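Ilton library workshop to reopen in November with longer hours

The public woodworking room at Ilton Library will reopen in November after a summer of repairs to its floor and wiring. The town council approved the final payment for the work at its evening meeting, and the library will begin taking bookings at 9 a.m. on the first day of the month.

The room closed in June when a leak from the floor above reached the main electrical panel. Contractor Dreker replaced the panel and the damaged subfloor. The council had set money aside for new lighting as well, and that part of the job was finished last.

Library director Melahat Kahraman told the council that 851 residents used the room in the last full year before it closed. Another 126 are on the waiting list for the beginner class.

"People kept asking at the front desk when they could get back in," Kahraman said. "Most of them had something half built."

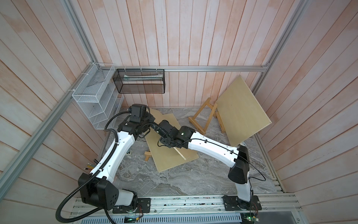

Hours and fees

The room will be open from 10 a.m. until 8 p.m., two hours later than before. Entry stays free for anyone with an Ilton library card. Visitors from Brornidport and other nearby towns will pay $6 a visit, the same as last year.

Bookings can be made at the front desk or by phone. Each booking lasts up to three hours, and cardholders may hold two at a time. Children under 12 must come with an adult.
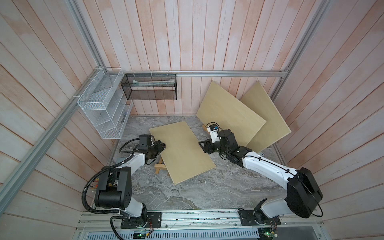
Can residents bring their own lumber?
Clean, dry boards and sheet goods are allowed, as long as they have no nails, staples or old paint. Staff will check all material at the door.

The library will also sell small pieces of plywood and pine at cost. Offcuts will go in a free bin by the entrance, and cardholders may take what they can carry. Anything left in the bin at the end of the month goes to the middle school art department.
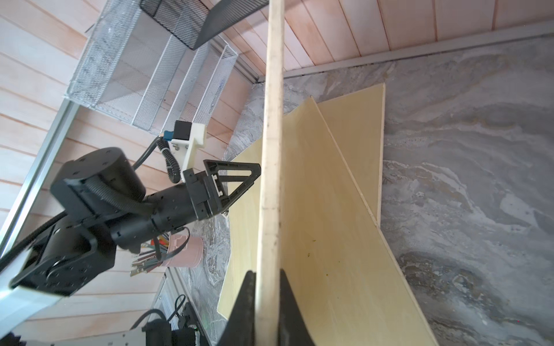
Classes start two weeks later

The beginner class will return in the middle of the month with Elisa Fontana as instructor. Fontana taught furniture repair in Brornidport before moving to Ilton last spring. Her course runs eight weeks and covers measuring, sawing, gluing and sanding, with a bookshelf as the final project.

Places will be offered first to people already on the waiting list. Fontana said she plans to add a second evening group after New Year's if enough of them accept.

A shorter class on repairing chairs will be held on two mornings in December. It costs $8, with glue and clamps provided.

Raju Hardware on Center Street has agreed to sharpen the library's hand saws and chisels at no charge through next summer. Residents who borrowed tools before the closure are asked to return them to the front desk before bookings open. Late fees on those items have been dropped. 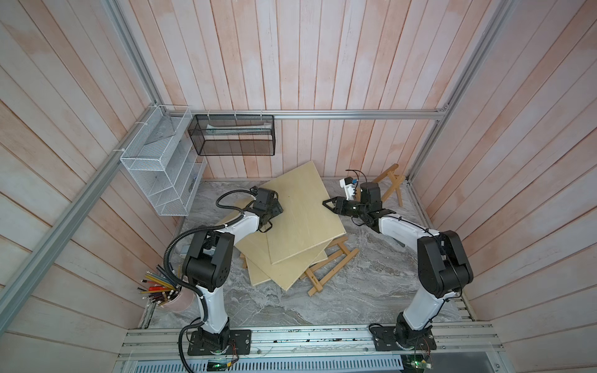 Light plywood boards against pink and white paneled walls.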